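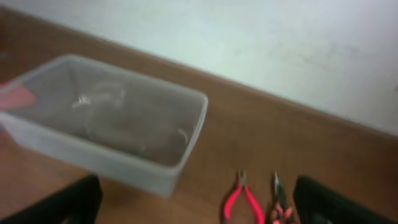 By Aarti Kandpal
Legal Affairs | 3 min read

A judge has signed off on the settlement between Cellex and the shareholders who said the company sat on bad news about its battery business, and the small firm that carried the case from start to finish is having a very good week.

Stojanovska, the plaintiffs' firm, has only a handful of lawyers on its securities team. It was up against a much bigger defense group and a pile of documents that took most of two years to get through. The approval came down on Tuesday afternoon, and by the evening the team's phones were buzzing with calls from class members who wanted to hear it straight from the people who had worked on it. What a result for them!

The suit claimed that Cellex told investors its order book was growing when several large customers had already asked to delay or cancel. When the delays finally came out, the stock lost 40 percent of its value in a single day of trading. Cellex did not admit wrongdoing as part of the deal.

"We had retired teachers in this class, and we had pension funds," said lead counsel Teodora Georgiev. "Both kinds of investor read the same statements and both kinds got hurt. I'm thrilled that both are going to see money back."

So far 3,122 claims have been filed, and the window is still open. Anyone who bought Cellex common stock during the class period can send in a form until the end of December, either by mail or through the settlement website. Brokerage statements are enough as proof of purchase, and people who sold before the drop should read the notice closely (the rules for them are different, and the notice does a nice job of laying them out).

The lead plaintiff was Bronia, a regional pension fund whose benefits manager, Slavica Omerović, sat through nearly every hearing. She kept members up to date with a plain one-page letter after each one, and more than 2,000 of them signed up to get it.

"People wrote back!" Omerović said. "They had good questions about discovery, about the mediator, about what a class period even is. I learned a lot just answering them."

One part of the deal that deserves more attention is the set of changes Cellex has agreed to make in-house. The company will add 3 independent directors, and its audit group will review customer cancellations every quarter before earnings go out. Iara Pereyra, who teaches securities law and followed the case closely, called those terms "wonderfully specific" and said she plans to use them in class next semester.

Payments will be handled by Stakus, the claims administrator. The first checks go out once the appeal period has run and the late claims have been reviewed. Georgiev's team, meanwhile, is back in court next month on another matter.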